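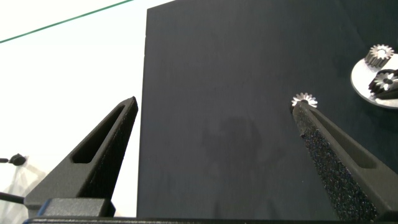
The Gear That Wouldn't Let Go

The first jam at Hestcombe lasted long enough for someone to finish a coffee. The arm had brought a small gear up to the plate, opened its jaws and backed away. The gear came with it. The controller, satisfied that the jaws had opened, logged a good placement and sent the arm for the next part.

Hestcombe assembles small gear trains for pumps and lab equipment in a single-story building on the edge of Grosorthorpe. Olaia Vallejo runs the cell where it happened. Her log entry for 1/21/25 reads "part stuck to right finger, removed, restarted." There was no alarm to write down.

"I thought it was oil," she says. "We get oil on everything."

Wiping down the fingers helped for a while. Then it happened again, and this time the arm carried the stuck gear back to the pickup point and tried to close on a second one. The two parts met at an angle. The teeth on one were chipped, and the wrist joint took enough side load to trip its limit and stop the cell.

The fingers themselves are simple. They are tapered and dark, with long slots cut through the bodies to save weight, and the inner face of the right one carries a rough, speckled grip pad. The shop had put that pad on over the winter to cure a different problem. Polished gears had been slipping out of the old smooth faces, and a dropped gear is a scrapped gear at Hestcombe. The rough pad stopped the drops.

It also gave the teeth something to catch on. Csenge Tóth, who was brought in from the integrator, Nelitz, went through 4000 logged cycles and compared them with the parts count at the end of the line. She found 46 placements that had been recorded as good with no gear delivered. Most were sorted out by hand during the shift and never written up.

"People were fixing it as they walked past," Tóth says. "From the data side it looked like a healthy machine."

Her tests pointed at the tip of the finger. A gear gripped deep between the pads let go cleanly. A gear gripped high, close to the point, could tip as the jaws opened and hook a tooth into the edge of the pad. Small gears did this far more than large ones. The tray had been shifted slightly during a cleaning, and the arm was now picking most of its parts high.

What worried Florin Husar, the plant's safety lead, was how the stuck gears were being cleared. The cell has a guard door with an interlock, and opening it stops the arm. Restarting afterward takes up to 7 minutes, with a full homing routine. A gap beside the parts chute was wide enough for a hand, and operators had started using it to flick the gear off between moves.

Husar found out when he watched someone do it. The arm was paused at the time, waiting on a signal from the chute. It could have moved at any moment. He shut the cell down that afternoon and it stayed down for three days while the gap was covered.

"I don't blame the operator," Husar says. "We made the safe way slow."

The repairs were finished in February. The grip pad now stops short of the fingertip. After each release the arm closes its jaws again, away from the plate, and checks the width. If they stop early, something is still in there, and the cell halts with a message naming the fault. Nelitz also wrote a short restart for that one case, so that clearing a gear through the guard door no longer means homing the whole arm.

Vallejo still finds a gear hanging on now and then. She opens the door, takes it off, and writes it down.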